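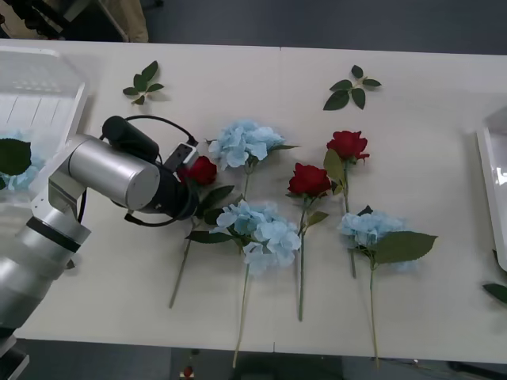 ## Zeitschriftenjahrgänge für die Diskursanalyse erschließen

Grundlage ist der Bestand Magbanua mit 163 Heften.

1. Je Heft eine Zeile in der Tabelle anlegen: Jahrgang, Nummer, Herausgeber, Signatur.
2. Beiträge einzeln erfassen. Redaktionelle Notizen unter 20 Zeilen entfallen.
3. Leitbegriffe (`Klasse`, `Identität`, `Alltag`) nach der Liste von Natália Barros vergeben, höchstens vier je Beitrag.
4. Pseudonyme unverändert übernehmen; aufgelöste Namen in eckige Klammern setzen.
5. Tabelle als CSV exportieren, Kodierung UTF-8, Trennzeichen Semikolon.

Bei 661 Beiträgen dauert die Erfassung etwa 41 Stunden. Dubletten werden erst nach dem Export bereinigt.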